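Community Help — Equipment and Purchasing

Budgeting for a robot arm and hand for kitchen handling work: what should be bought first?

Posted by Prumo

Our department has been granted funds to set up a small kitchen handling project, and I have been asked to prepare the purchasing plan. The work concerns picking up and moving ordinary household items on a worktop: fruit and vegetables, bottles and upright containers. We would like a multi-fingered hand as well as a simple two-finger gripper, although I am not certain that the budget will carry both.

The plan must be submitted in November. Our finance office requires every item above a set value to be supported by two written quotations, and it does not allow money to be moved between equipment and staff costs once the plan has been approved. We have one room available, with a fixed bench along one wall and a single power circuit.

I should be grateful for advice on three matters. First, in what order should the equipment be bought? Second, what is commonly left out of a first budget? Third, is it acceptable to spend the opening months in simulation only, and to delay the purchase of the arm until the next financial year? A colleague in another department advised against this, but gave no grounds.

We have no technician of our own. The mechanical workshop in the building will help with mounting plates if given sufficient notice.

Groltura
Accepted by the poster

I have prepared plans of this kind for two laboratories and would make the following points.

The arm should not be the first order placed. The hand should be chosen first, as its weight, its connector and its power supply all affect which arms are suitable. A multi-fingered hand is often heavier than newcomers expect, and its weight is taken from the load the arm can carry. An arm which lifts a full bottle with a light gripper may be unable to do so with a hand and a wrist adapter fitted. Ask each supplier to state in writing the load that remains at full reach, with the hand attached. If the supplier will not do so, treat the figure in the brochure with caution.

The items most often left out of a first budget are these:

Mounting plate and adapter between arm and hand. These are seldom included in either quotation.

Spare fingertips and finger joints. Treat them as consumables and place them under running costs, if your finance office permits it.

Cable guides and an additional emergency stop.

Delivery, import charges and installation. Request these as separate lines.

The bench itself. Ours moved visibly whenever the arm stopped, and we had to replace it in the second year from a different fund, which caused a great deal of correspondence.

Calibration visits after the warranty period.

Test objects. Our first order of test objects came to £332, and nothing had been set aside for it. Fresh produce spoils, and glass must be replaced when dropped. Model fruit is convenient but does not behave as the real article does under pressure.

On the matter of simulation, I consider it entirely acceptable to begin there, provided that the plan says so plainly and names what each stage is intended to settle. Approval panels dislike a year in which nothing appears to have been purchased. In our own plan the simulated stage was given a purpose, namely to decide between two hands before either was ordered. The stages were set out as follows.

Stage one: simulated worktop. Build the bench at its true measurements, place common items upon it and try each candidate hand on the same tasks. Include at least one object lying on its side, as bottles in particular are approached quite differently when they are not upright. Small items near larger ones are also worth including; a strawberry beside a large container asks more of the fingers than an item with room around it. The only purchase at this stage is a workstation with a suitable graphics card.
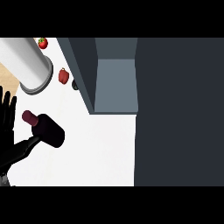 Stage two: loan or hire of the preferred hand. Many suppliers will lend a unit for a short period against a deposit. Budget for the deposit and for insurance during the loan. We hired ours for £300, carriage included, and the hire changed our decision.

Stage three: purchase of hand and arm together, from quotations obtained during stage two. Check how long each quotation remains valid, and ask for an extension before it lapses.

Stage four: support and spares for the remaining term of the grant.

If only one hand can be afforded, I would suggest buying the simple gripper and hiring the other for a fixed period.

Laner

We did it the other way round and bought the arm first because there was money left at the end of the year. It has worked adequately. I would only say that you should check the power circuit before anything else, as ours had to be altered and the electrician could not attend for weeks.

Benavides

I agree with most of what Groltura has written, with one reservation. Simulation will help you to compare reach and the general shape of a grasp. It is a less reliable guide to grip on smooth or soft surfaces, and I would not let it settle the choice of fingertip material. Keep a small sum unallocated for that purpose — your finance office may call it a contingency line and may require a short justification.

On quotations, please note that some manufacturers sell through a single distributor in each country. In that case a second quotation for the same model cannot be obtained. Our purchasing office accepted a letter from the manufacturer confirming the arrangement, together with one quotation for a comparable product. Ask for the letter early. Ours was requested on a Tuesday and took most of the following month to arrive.

You should also book the workshop before the arm is ordered, and send them the drawings for the flange as soon as the supplier releases them.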